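Plastic wrap: fridge, drawer or freezer? (and does anyone's cutter box still work)

zuvfan_marcy
OK settle something for my household. I grew up keeping the wrap in the freezer because my grandmother swore it stopped clinging to itself. My husband thinks this is nuts and keeps moving it back to the pantry bin.
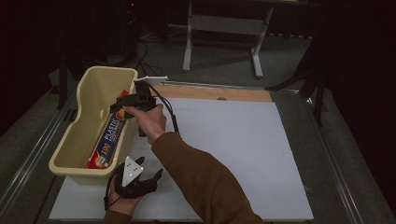 The wrap in its bin, dark blue box

I've gone back and forth all April and I still can't tell if the cold does anything or if I just like being right. What do you all do?

Hatano_kitchen
Freezer, always! It comes off the roll flatter and I don't get that awful thing where it folds over and you lose the end. Ten minutes is plenty though, you don't have to store it there full time.

pieplate59
Sorry but no. I tried the freezer for a whole summer and all I got was a soggy box. The cardboard went soft and the little teeth peeled right off. After that I was tearing it with scissors like an animal.

zuvfan_marcy
Ugh, the teeth. Mine are already bent in the middle and I haven't even been rough with it.

Imtiaz Bhuiyan
Did you push in the end tabs? Lots of boxes have a little perforated tab on each side that holds the roll in place. I was well into my forties before my daughter showed me. If yours has them, the roll quits jumping out when you pull.

pieplate59
The tabs rip on me every time, for the record.

Imtiaz Bhuiyan
Push with your thumb, slowly. If you jab at them they rip.

ng_leftovers
I gave up on boxes and bought a Zuvlow slide cutter, the kind you load a roll into. It was $4 at a yard sale and I love it more than some of my relatives. Only catch is that wide rolls don't fit, so measure first (I did not measure first).

Hatano_kitchen
I had the Jollilix one and the slider cracked in a month. Is the Zuvlow any sturdier?

ng_leftovers
Mine's still going and I use it every day, mostly on half onions. The track gets gunky so I run a toothpick down it now and then.

crumbcatcher184
Can I be the annoying one? I barely use wrap anymore. A plate upside down on a bowl does the same job for leftovers, and I do bread dough under a shower cap. One roll lasts me about a year.

pieplate59
A plate on a bowl slides off the second somebody reaches for the milk. I've cleaned up that chili.

crumbcatcher184
Bigger plate!

zuvfan_marcy
I'm dying at the shower cap but I'm also going to try it on pizza dough tonight. Found the tabs too, Imtiaz, one on each end, and I only ripped one. Husband says the roll stays in the pantry. I say we'll see when he's at work.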